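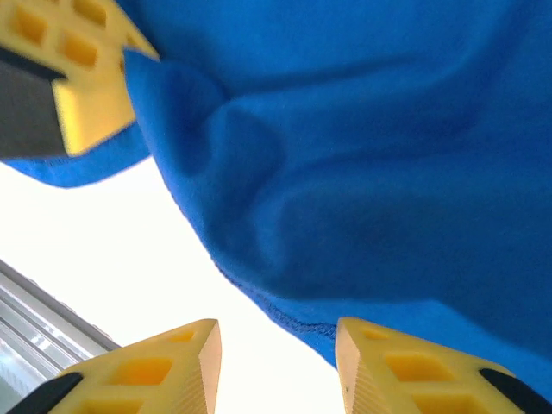 4.2 Garment task

The third task was set by Sandrine Le Goff for the second half of the student project. Each team had to write a routine that takes a T-shirt from a crumpled start to a folded square, using both arms. Teams Grener, Aguiar and Pronidex chose to learn the routine from recorded runs, while Derninora wrote theirs by hand. All teams worked with the same garment and were allowed 100 recorded runs each.

The wrist views turned out to matter most in the sleeve step. A sleeve that lies flat is easy to find, but the heap of cloth next to it has much the same colour and few clear edges.

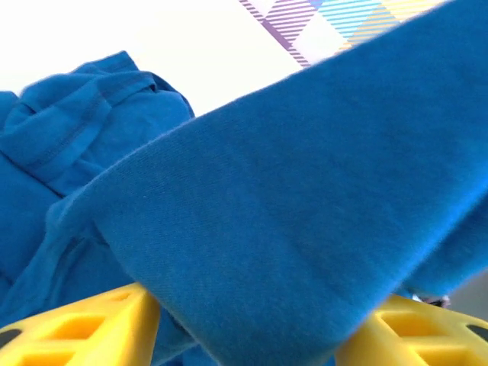
Figure 3. Wrist view with the sleeve laid across and the rest of the garment bunched to the left.

Scoring was kept simple. A run earned up to 10 points, and one point was taken off for each new grasp after the first 11. The fixed view was used for marking, as it takes in both grippers and the whole shirt – in the wrist views the cloth often hides the table. It also shows the plaid walls, which two teams masked out before training. Derninora left them in and used the stripes as a rough guide to where the back of the work surface began. The final runs were held in September.

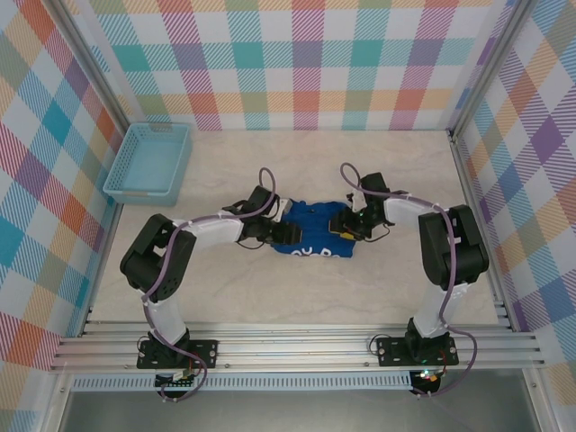 Marking took longer than planned. Two students scored each run separately, and where they differed the lower score stood. The fixed view made most cases easy to settle, although the wrinkles in the blue shirt and the part of its white lettering along the lower edge gave the markers little to judge squareness by.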